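Home | Galleries | Table settings | Notes | Contact

Plate and food items on green

January 2005
Aksel Kragh

Three views from the Imville hall, all taken at one table. The surface is bright green throughout. The plate is the Toft pattern, 23 cm across, with a pale lavender rim. Fruit and bread were placed so that outline and colour could be compared against the same ground.
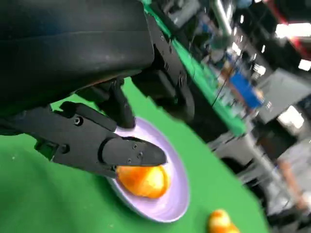 Orange is the easiest colour to separate from green at this distance. Gloss is the main difficulty, as a highlight on a curved surface can read as a change of colour. Stomix supplied the fruit shapes in a box of 10, and the finish differs slightly from one to the next.

A plain rim was preferred to a printed one. Decoration near the edge makes the outline of the plate harder to follow. 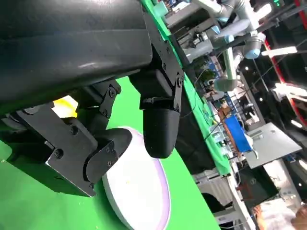

Yellow items need more care. Against white glaze the contrast is low, and the edge of a pale item tends to be lost under strong overhead light. The Fivlow list gives 4 yellow items, to be used on the lavender-rimmed plate only.

Bread was chosen for its surface relief.
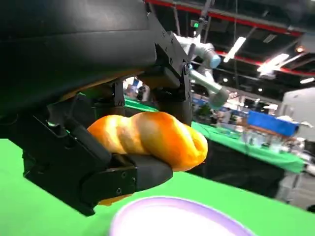 Twisted roll with glossy crust, held above the plate.

Previous | Next | Back to galleries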